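Notes for folding laundry with the hand-held grippers, August version. Same rules as the old sheet plus what we learned after 364 folds. Tape it up by the bed.

**Before you pick anything up**

- Check the pads. Both jaws, every time. If one wiggles, tighten it or swap it.
- Wipe pads with a damp cloth, let them dry. Lint = slipping.
- Bolts finger-snug then a quarter turn. No more. Petkov pads crack if you crank them.
- Open and close 9 times with nothing in the jaws. Feels gritty - stop, clean it.
- Rings and bracelets off. Sleeves shouldn't hang past the wrist.

**Setting up the bed**

Sheet pulled flat first, or the jaws grab sheet along with the towel and you start over. Finished stuff goes toward the head and sides, working spot stays in the middle. Leave the cabinet and the curtain alone, don't lean over them.

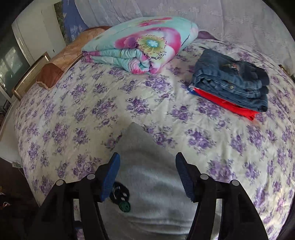
*Towel in the working spot, folded comforter and jeans kept back from it.*

Cords on the floor get pushed back under or against the wall. You will be shuffling sideways and looking at your hands, not your feet.

**Picking and folding**

- Come in low and level. Pads either side, then close.
- Grab a folded edge if there is one. Single layers slide out.
- Close slow. Stop when the cloth stops moving. Squeezing harder just puts a dent in it.
- Towels: corners first, then halves. Ternent rule is no more than 16 seconds a fold - go slower if you need to, clean beats fast.
- Jeans: watch for buttons and rivets. Metal chews up the pads.
- Never drag. Lift, move, set down.
- Don't pinch embroidery or patches. Grab next to them, threads pull.
- Drop somthing? Leave it, back both hands off, start the piece again.

**Two grippers at once**

This is where people get pinched. Standard practice here, no exceptions:

1. One leads, one holds. Decide before you start and say it out loud if somebody is working next to you.
2. Jaws never cross. If you have to reach over, lift the top one clear first.
3. Hand stays on the handle, fingers off the linkage.
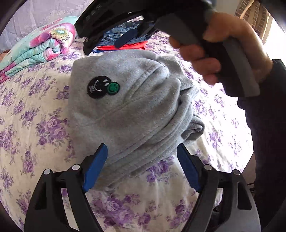
4. Holding side lets go last. Always. Lead opens, backs out, then the other one.
5. If they bump, both stop. Check pads again before you carry on.

Thick stuff like sweatshirts wants a wider opening than you think. Tuck the cuffs under before the last fold or they flop out when you lift.

**Afterward**

- Jaws open for storage. Closed pads take a set.
- Hang in the Grosto bin, handles up. Cables coiled loose, no tight loops.
- Charge to full, unplug. Don't leave it on the charger over night on the bed!!
- Flotix log: item, number of tries, any slips. Write down the bad ones too.
- New pads at 102 folds even if they look fine.

Oh and wash hands before whites. Bolt grease comes off with dish soap - rub it in dry, then rinse warm.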